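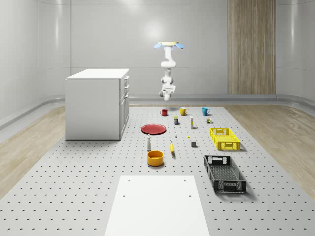 Simulated room with ceiling-mounted arm, table and mugs.

Ketik -- on-screen keyboard for Android phones and tablets

Version notes, 14/01/2019

Ketik is a small keyboard app with offline word lists. The install file is 18 MB. It needs no account and does not ask for access to contacts.

Word lists
The base list holds 4,000 entries. User words are kept in a separate file, limited to 500 entries. When the limit is reached, the oldest entry is dropped.

Layouts
Condura -- default, four rows
Tosex -- compact, three rows, no number row

Settings
Key press delay is 270 ms for long press. Change it under Settings, Typing. Vibration is off by default.

Known issues
Landscape mode resets to Condura after a restart. Swipe typing was removed in November and has not been put back. Themes made for older versions do not load.

Build
Copy the Palaniappan folder into the project root before building.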